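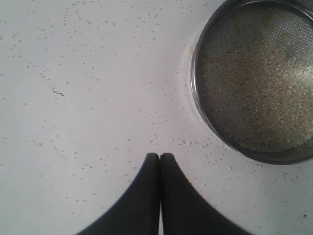

gavudberg says you should never toast sesame seeds in oil, but my old cookbook says a spoonful of oil keeps them from jumping. Which is it? I'm trying to make the sesame brittle my aunt used to bring over in February, and my first batch came out bitter. I bought a 40 ounce bag from Lendley so I have plenty to practice with – that's the good news! I used a medium flame and a plain steel skillet. Also, do I need to sift them first? There's a fair bit of dust in the bag.

Posted January 14, 2022

rastogi_kitchen
Dry pan, no oil. I've made brittle every winter for years and the oil just makes the seeds clump (and then the syrup won't grab them properly). Medium is too high for something this small. Go low, keep the pan moving, and pull them off when they smell nutty and are a shade darker than when you started. Mine take 7 minutes on my stove, yours could be faster. Tip them onto a cold plate right away or they keep cooking in the skillet, and that's probably where your bitterness came from.
As for sifting, yes, give them a shake in a fine sieve. Dust burns long before the seeds do. Check the mesh on a spoonful first, some sieves are coarse enough to let the whole lot through.

trutier2
just buy the toasted ones

Plum Street Baker
I do mine in the oven at 350, spread thin on a rimmed sheet, and stir them 2 times. Slower but I can get the sugar going meanwhile. My thermometer says 358 when the dial says 350 – so check yours if they brown too fast! Taste a few raw before you do anything else, too. If they're already bitter the bag is old and no amount of careful toasting is going to fix it. I keep mine in the freezer now.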